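差出人: Pejman Salehi
宛先: manip-rules メーリングリスト
日付: 2025年2月22日
件名: Re: [manip-rules] 把持・挿入タスクの記録規程 第4節の改訂案

Salehi です。Rostami さんの改訂案に対するコメントを送ります。引用は該当箇所に絞りました。

> Afshin Rostami wrote:
>
> 規程第4節(把持・挿入タスクの成否判定と記録)の改訂案を回します。
> 主な変更点は次のとおりです。
>
> - 成否判定を「物体が容器内にあること」から「物体が容器内にあり、かつグリッパが離れていること」に変更
> - シミュレーションと実機の記録様式を統一
> - 初期配置の乱数シードを必須項目に格上げ
> - 失敗エピソードの破棄を禁止
>
> 12月の版で集めた Clullstead の 600 エピソードを見直したところ、229 件で判定の根拠がログから再現できませんでした。判定者のメモにしか残っていないためです。Mimen 側でも同様の指摘が出ています。
>
> 質問が二つあります。
> (a) ペンのような細長い物体では、姿勢の条件を判定に含めるべきか。
> (b) 「接近」と「挿入」の境界をどこに置くか。

全体の方向には賛成です。以下、項目別に書きます。

## 1. 成否判定(4.1)

「グリッパが離れていること」だけでは不足です。指を開いた直後に物体が縁に引っかかっている状態も条件を満たしてしまいます。指の開放を確認したあと、2 秒間の静止を求める文言を追加してください。文案です。

> 4.1.3 指の開放後 2 秒間、物体の位置が容器の内部領域にとどまり、かつ物体とグリッパの間に接触がないとき、当該エピソードを成功とする。

内部領域の定義は付録に移し、容器ごとに与えるのがよいと思います。円筒形のペン立てであれば、開口面と底面で挟まれた円柱で足ります。ただし、ペンは立てたときに上部が開口面から突き出すので、「物体全体が内部領域にある」とは書けません。下端の点で判定すべきです。現行案の「物体が容器内にある」は、ここが曖昧です。

## 2. 質問 (a) 姿勢の条件

判定には含めず、記録項目とすることを提案します。ペン立てに入ったペンは縁にもたれて傾くのが普通で、鉛直からの角度を成否に使うと、作業として問題のない結果まで失敗になります。

一方、把持中の姿勢は記録する価値があります。上端寄りを挟んだ場合、先端側が長く残り、指の間でのわずかな回転が下端の大きなずれになります。把持点から下端までの距離と、把持中の軸の傾きを、少なくとも次の三時点で残してください。

1. 持ち上げ完了時
2. 容器上方への到達時
3. 指の開放直前
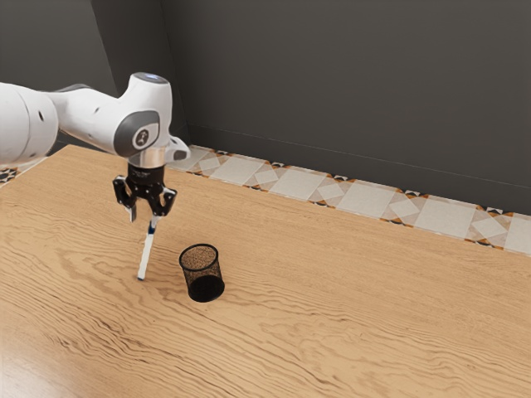 三時点とも、値は世界座標系とグリッパ座標系の両方で書き出します。片方だけでは、後から滑りと腕の動きを分離できません。Amini の変換スクリプトは現在グリッパ座標系しか出力しないので、改修が必要です。改修は私の側で引き受けます。

## 3. 質問 (b) フェーズの境界

Rostami さんの案では、水平距離が閾値を下回った時点を「挿入」の開始としています。この定義だと、容器の横を低い高さで通過しただけで挿入に入ったことになり、側面への衝突が挿入フェーズの失敗として集計されます。

境界は物体の下端で定義し、水平位置と高さの両方を条件にしてください。

| フェーズ | 開始条件 |
|---|---|
| 把持 | 指が物体に接触 |
| 搬送 | 物体が支持面から離れる |
| 位置合わせ | 下端の水平位置が開口の外接円内に入り、高さが開口面より上 |
| 挿入 | 下端が開口面を通過 |
| 開放 | 指の開動作指令 |

支持面に近い高さで物体を保持している間は、容器までの距離にかかわらず「搬送」です。容器の縁より低い位置で水平移動した場合は、フェーズを変えずに警告フラグを立てます。規程では「禁止」とせず「記録」にとどめるのが妥当でしょう。開口の低い容器では避けられない経路もあります。

## 4. シミュレーションと実機の様式統一(4.4)

様式の統一には賛成ですが、同じ欄に同じ精度の値が入ると読める書き方は避けるべきです。シミュレーションの物体姿勢は内部状態からそのまま取れます。実機では推定値です。各値に取得方法の欄を付け、次のいずれかを必須にしてください。

- `state`: シミュレータの内部状態
- `estimate`: 観測からの推定
- `manual`: 人による入力

加えて、シミュレーションでは次を記録対象とします。

- 物理ステップと制御周期
- 物体と指パッドの摩擦係数
- 容器の衝突形状(見た目の形状とは別に記録)
- 机面と壁の外観素材の識別子

三番目は特に重要です。見た目がメッシュ壁の容器でも、衝突形状が凸包で代用されていると開口が塞がり、挿入は原理的に成功しません。Jamley の環境で一度これが起き、原因の特定までに 10 日かかりました。衝突形状の検査を収集前の手順に入れ、検査結果をエピソード群の先頭に添付することを求めます。

四番目は判定に影響しませんが、外観を変えた評価を後から切り出すときに使います。

## 5. 失敗エピソードの扱い(4.6)

破棄の禁止はそのまま支持します。「中断」の区分を別に設けてください。操作者が安全上の理由で止めたものと、時間切れになったものが混ざると、失敗率の比較ができません。中断には理由コードを付け、自由記述は任意とします。

判定の根拠が再現できない 229 件については、後から成功・失敗を付け直すことに反対です。`unverified` として残し、集計から除外した旨を版の履歴に書いてください。

## 6. 細かい点

- 4.2 の「把持力」は指令値か計測値か不明です。計測できない機種があるので、指令値を必須、計測値を任意に。
- 4.3 の「グリッパ中心」は、指先パッド間の中点と明記してください。フランジ中心と読んだ実装が Mimen にあります。
- 用語集の「容器」と「受け具」は同じ意味で使われています。「容器」に揃えてください。
- 4.5 の図番号が一つずれています。

4.1.3 とフェーズ表に異論がなければ、次の版に差分として入れます。4.4 の取得方法欄は既存ログの変換に影響するため、Clullstead 側の意見を先に聞かせてください。

Pejman Salehi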